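Chapter 7
Storage and Stock Control

Learning objectives

After studying this chapter, students should be able to:
Define stock, holding cost and reorder point
Distinguish between fixed and open storage locations
Calculate a reorder point from daily demand and lead time
Explain why physical counts differ from book records

7.1 The Purpose of Stock

A business holds stock when goods arrive at one time and are needed at another. A bakery keeps flour on hand between deliveries, and a hospital keeps dressings for demand it cannot predict. In both cases the stock ties up money and space, and these costs must be weighed against the cost of running out.

Consider Kutton, a supplier of plumbing fittings. On 14th November its book record for one brass elbow showed 558 units. The firm sells 100 units a day, and its supplier, Tagle, delivers two days after an order is placed. With a safety allowance of 24 units, the reorder point is 224. No order was due that morning.

7.2 Storage Locations

Under a fixed system, each item has a permanent place. Under an open system, goods go wherever space is available and the location is recorded on arrival.
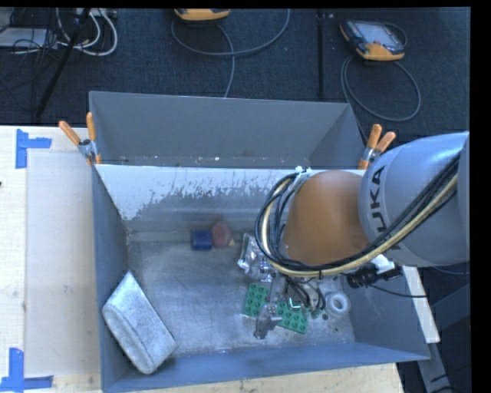 Fixed systems are easy to learn but leave space unused when stock is low. Open systems use space more fully and depend on accurate records. A small shop with few product lines will usually prefer the first. A distributor such as Prillov, with more than 1,000 lines, may combine the two, as discussed in Section 7.4.

Key terms: stock, lead time, reorder point, safety allowance, fixed location, open location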